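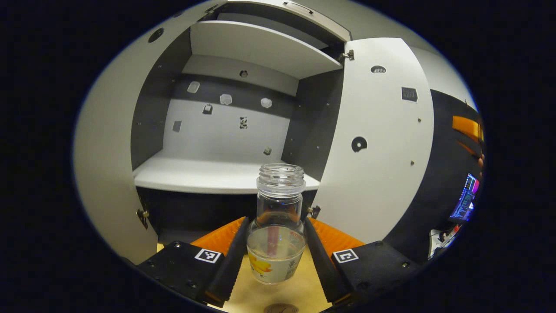
A glass jar with no lid and some pale liquid in the bottom.

Ministers from the four river states have agreed to keep talking about the Nerport crossing, after two days of talks on whether to stop talking about it.

The session, held by video link in November and chaired from Davbridge, closed with a joint statement of 343 words. The word "bridge" does not appear in it. "Connectivity" appears often enough to make up for this.

Under the text, Jukent and Evangelista will recognise each other's health papers for lorry drivers, ending a dispute in which drivers were tested on one bank, tested again on the other, and then told that neither result counted on the ferry. The ferry is run jointly by both governments.

The new rules start once both parliaments have voted on them. Jukent expects to vote before the spring recess. Evangelista's parliament is in recess now, and its government would say only that the matter was "near the top of the pile".

Remedios Cruzado, the Evangelista foreign minister, called the outcome "a real step, taken by everyone, more or less in the same direction". Asked whether money had been promised for the crossing itself, she said the question of money had been warmly received.

It was left to officials to explain what that meant. A loan for the road on the Jukent side has been approved in principle, as it was at the last conference and the one before that. The sum has still not been published. A working group will look at the terms, and a second working group will look at how the first one should report.

There was some movement on customs. The list of goods that need a stamped permit at Nerport has been cut to 129 items, and the permit office will stay open through lunch, a change traders have been asking for since the office opened. Live poultry, roof tiles and printed calendars all stay on the list. The calendars are understood to be there at Davbridge's request - they show a border that Davbridge does not care for.

The opening session began late while the delegations settled the order of speakers. Alphabetical order was ruled out on the grounds that it favoured Davbridge, and a draw was held instead. Davbridge came out first.

Opposition parties in Jukent said the statement could have been sent by post. A government spokesman replied that the postal agreement was a separate matter and would be taken up at the next round, which Nerport has offered to host in person. Delegates travelling from the west bank are advised to bring their health papers, and to allow time for the ferry.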